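Prilo Heated Towel Rails: Questions We Get a Lot

Will it dry a bath sheet overnight?
Yes, if you hang it in a single layer. Fold it in four and you will have a warm, damp brick by morning.

How long does it take to warm up?
The Løken rail needs 12 minutes. The wider Cluvwood needs 19, and no, staring at it doesn't help.

Can I hang other things on it?
Cotton and terry are fine. Keep sponges, rubber and anything the dog has chewed somewhere else.

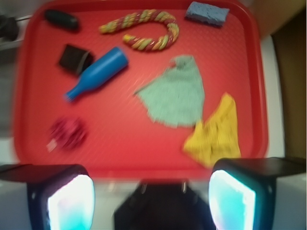

Blue sponge and rope toy on a red tray.

Do I need an electrician?
For the hardwired models, yes. The plug-in version only asks that you own an outlet and a drill. Please keep it well clear of the tub, and check your local code before you pick a wall.

Why are my towels stiff?
Usually it's too much fabric softener, which we realize sounds backward. Skip it for a few washes and give each towel a good shake before hanging.
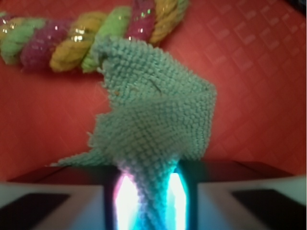
Terry cloth towel in mint green.

Does the timer remember my settings?
It does, unless the power goes out, in which case it wakes up believing it is midnight. Hold the button for 6 seconds and set it again.

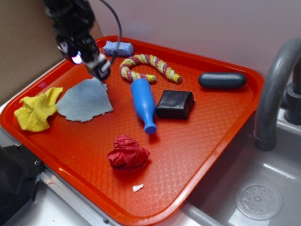
If it still shows the wrong time after that, the backup battery is probably flat. It sits behind the end cap and takes around a minute to swap.

Can I return it?
Within 30 days, in the box. We know the box is in shreds. Any sturdy box will do. Pickups from the Drultura warehouse go out every Wednesday.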